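The Pencil Case Years
September 27, 2019
by Princess Abella

I went looking for a pen last March and came back to the kitchen with a dead one, a worse one, and a golf pencil. I was trying to sign a form for the gas company. The man was standing in the doorway with his clipboard and his own pen, which he would not lend me, and I don't blame him. He had seen the drawer.

The drawer is the one left of the stove. Everybody has a drawer like this, except Ketill Kárason, who rents the upstairs half of our house on Katbridge Road and keeps exactly two pens in a jam jar, both working. I have seen them. I've borrowed one of them and returned it, under supervision.

That night I tipped the whole drawer out on the bed and counted, which was a mistake, like weighing yourself in December. There were 257 things in there that could in theory make a mark on paper. I tested every one on the back of an old electric bill. It took most of the evening and my hand smelled like a bank. The ones that worked came to 57.

I want to be clear that I never bought 257 pens. I have bought maybe a dozen pens in my adult life. The rest arrived. They came home in my coat from the dentist, the credit union, the tile showroom, and a hotel I can't remember staying at. Half of them said Dudek Plumbing & Heating down the side. I've called Dudek once. I don't know how that works out to a handful of pens per leaking valve, but there they were, blue, chunky, and every last one dried up.

So the dead ones went. I'd love to say it was hard. It was the easiest trash bag I've ever filled, and then I was left with 57 live ones rolling around on a bedspread and the obvious next question of where to put them.

This is where people like me get into trouble. A sensible person puts the pens back in the drawer. I decided the pens needed a container, and I spent the next six months in what I now think of as the pencil case years, even though it was one year and not all of that.

First came the mug. The mug is what everyone recommends. The mug is fine for about as long as it takes someone to need a mug. Then I bought a zip pouch from Hesmont, the canvas kind with the flat bottom that's meant to stand up by itself on a desk. It does stand up, when it's full, until you take something out of it. Also the zipper ate a felt tip and I was finding green on things into the summer. I gave the pouch to my niece, who keeps rocks in it and says it's great.

Then there was the roll. I'm not proud of the roll. It's a long strip of fake leather with little slots, you slide a pen in each slot, and then you roll the whole business up and tie it with a string like you're about to go paint a lighthouse. To get one pen out you have to untie it, unroll it across the table, move your coffee, admire your collection, and by then you've forgotten the phone number you wanted to write down.

What I came around to in the end, after all that spending, is the thing we had in third grade: a hard plastic case with a hinged lid. Long, shallow, opens flat. You see everything in it at once, and when it's closed you can put a book on it.

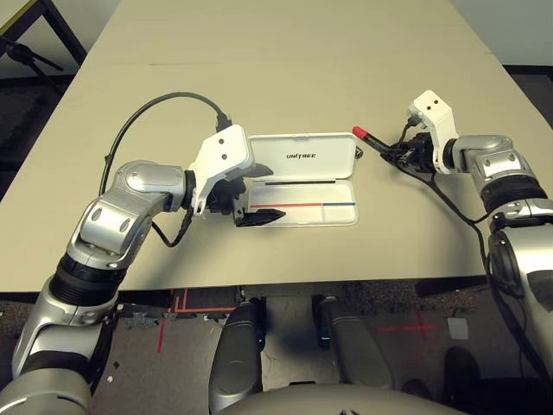

The shallowness is the whole point, and I missed it for months. Every container I'd tried was deep, and deep is how you get 257 pens. A deep thing always has room. You drop one in and it sinks to the bottom with the others and you go on thinking of yourself as a person who owns a few pens. A shallow case fills up in one layer and then the lid won't shut, and you have to make a decision standing there at the counter with a bank pen in your hand. I don't enjoy those decisions. I've gotten faster at them.

It also has to open all the way. I tried a Jarnov one with a spring in the hinge, very smart looking, that wants to close on you the entire time. You hold it open with one hand and pick with the other, and if you need to sharpen something you're out of hands. A lid that will lie back and mind its own business is worth more to me than any amount of styling. Same goes for the clasp. I like a small one. The big snap closures are made for the inside of a backpack, and my pencil case's wildest journey is from the counter to the table.

As for what goes in it, I started with all 57, spread over more cases than I'm willing to discuss, and have been cutting ever since. I got down to 33 by July, mostly by admitting that I don't do calligraphy. I had four calligraphy pens. I'd used one of them once, for a birthday card, and the card said "Hapy."

After that it got personal. There's a fat black marker I only use on freezer bags, so that lives by the freezer now, on a string, like the gas company man would want. The highlighters went to Ketill, who looked at them politely and I'm pretty sure gave them to somebody else. The colored pencils I kept for too long because they came in a tin with a deer on it. I still have the tin.

The one I fought for was the double-ended pencil, red at one end and blue at the other. My grandfather did his books with one of those, red for what he owed and blue for what he was owed, and he sharpened both ends with a paring knife over the sink. Mine is from a stationery store that was closing, and I've never owed or been owed enough to need the color coding. I use the red end for the grocery list and the blue end for things I already bought and want credit for. It's a silly object. You can't put it behind your ear without drawing on your own head. It's also the only thing in the case I have never lost.

As of this week the daily case holds 3 items: the red and blue pencil, a black ballpoint that writes the first time you ask it to, and a mechanical pencil for the crossword. The others are in a second case on the closet shelf, labeled SPARES, and I go in there about as often as I go in the attic.

There's been some backsliding. Last month I had my eyes checked and walked out with a pen. I didn't notice until I was in the car, and I sat there with it for a minute, a nice one too, rubber grip, and thought about going back in and explaining. I drove home. It's in the drawer left of the stove, which has been empty since spring and now has one pen in it, and a soy sauce packet I don't remember putting there.

The gas company is sending someone again next month. I've got the ballpoint ready by the door.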